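Ornwood Tile Handler: Project Report, Section 3

The arm was built on a shared bench over 20 evenings. The task is to pick up one mahjong tile from a white tabletop and set it down face up. The wrist camera feeds the Galtivance controller, which sends the grip position to the arm. We logged 1,138 grip attempts in November.

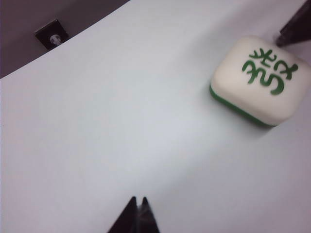 Why use pointed fingertips on a smooth tile?
They fit between tiles in a row, where the flat pads we tried first pushed the neighbors out of line.

Tiles with rounded corners gave the larger angle errors. Edge detection was limited to the straight part of each side, and the remaining error was almost 3 degrees. Rows of tiles are covered in Section 4.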